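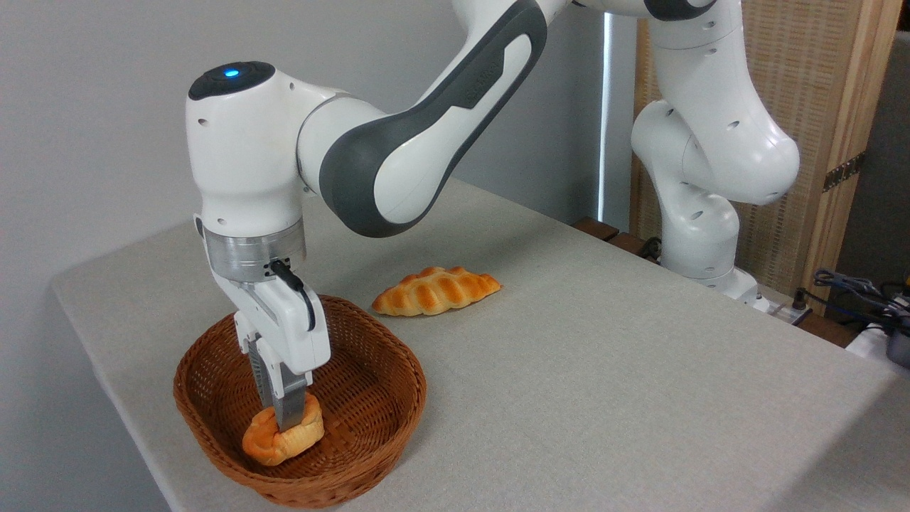
Vurnonstead Neighbourhood House | Kitchen & Table Group

Bread baskets are back on the Friday tables

2018-07-20

Well, the baskets have landed, and I'm thrilled! If you've been coming along to the shared lunch for a while you'll know we have been putting bread out on whatever plate was clean, and you'll also know what happens to a round bun on a flat plate when somebody bumps the table. I chased one under the piano in January and I'm still finding crumbs.

So the group put in for some proper baskets through the Ibarra small grants round, and we got them. The whole lot, with the cloths and the practice bread, came to $917, a bit under what we'd asked for. They're woven, oval, a reddish brown, with a good thick rim you can get your fingers around when you're passing one down the table. I like the oval shape a lot more than I expected to (I voted for square and lost, and I've come around). A round basket takes up the middle of the table and hogs it, but an oval one tucks in near the edge and still leaves room for the soup.

Now, the practice bread. A few people have asked why on earth we have bread you can't eat. It's for the table-setting mornings, when we work out what goes where before the real loaves come out of the oven, and for the little ones' bakery corner the rest of the week. We had a rummage through the Flelex catalogue and came away with a mixed bag, and my favourites are the plait and the little knotted bun. The plait is a lovely glossy golden colour, darker along the tops of the twists, and it comes to a point at each end like the ones my aunt used to make at Easter. I had it sitting on the kitchen bench at home for one evening and my husband went for the butter.

We spent most of Tuesday's session fiddling with how to fill a basket, which sounds like a silly way to use a morning, but there was real debate! One camp says long loaf first, laid along the basket, with the buns packed in beside it. The other camp says buns in the basket and the plait straight on the cloth in front, so that everyone can see it and tear a bit off. I'm in the second camp. A plait is too good-looking to bury, and if you squash one into a basket with a heap of rolls the ends get knocked about.
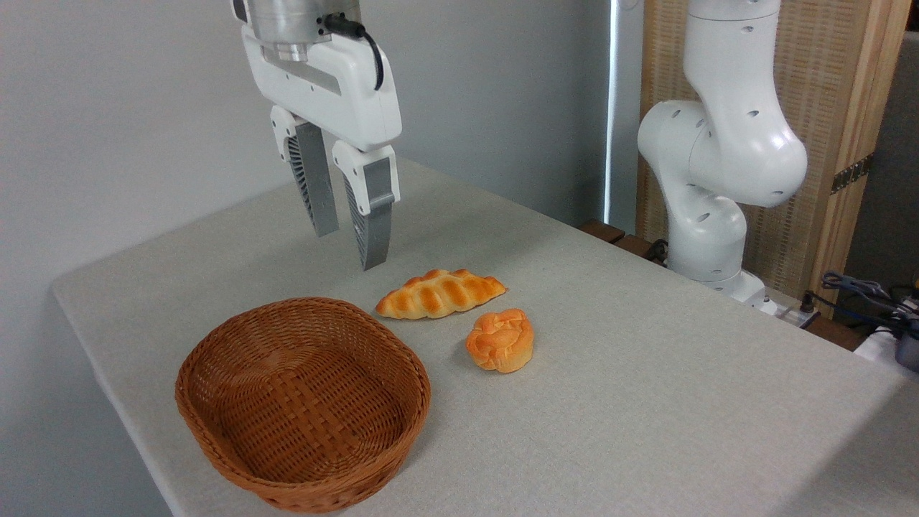

Do I need to bring my own bread to the Friday lunch?

There's plenty baked here on the day, so come empty-handed if you like. If you do want to bring a loaf, drop it at the kitchen hatch before noon and write on the bag what's in it, especially nuts, sesame or egg.

A couple of other bits while I have your attention. The grey cloths are staying. I know they're plain, and I know there was a fondness for the gingham, but the gingham had reached the point where the holes were bigger than the checks. The bread looks terrific against the grey, all that orange and gold, and once the soup bowls are out you won't be missing any pattern.

Please don't put the baskets through the dishwasher. Shake the crumbs out at the back door, wipe them over with a damp cloth and leave them upside down on the rack overnight. If one starts to unravel at the rim, set it aside on the shelf by the pantry and don't try to glue it, please, as I've got a bit of cane at home and would love an excuse to have a go at mending one.

Numbers for Friday have been creeping up and we had around 50 through the door at the last lunch, which made for a noisy and very happy room. It does mean the buns go quickly. We're going to bake the small ones a bit smaller and do more of them, and the plaits will stay the same size, one to a table. The recipe for the plaits takes 1000 grams of flour and makes two good ones; I'll leave copies on the noticeboard for anyone who wants to try it in their own kitchen. Brush the top twice with egg if you want that shine. Once isn't enough, I've tried.

The bakery corner will be open to the kids from next week, on the low table in the Ustent Room, with a basket and a share of the practice bread of its own. It needs a paper hat or two and some play money, so if you've got either lying about the house we'd be very glad of them. Tongs too, the blunt sort. Picking a bun out of a basket with tongs and getting it safely into a paper bag keeps a three-year-old busy for a surprisingly long stretch, and their mums and dads get to finish a cup of tea while it's hot.

Table-setting mornings run on Tuesdays from half past nine in the main kitchen. Come in by the side gate, as the front door sticks in the cold. We've got room for 3 more pairs of hands this term, and you don't need to know how to bake.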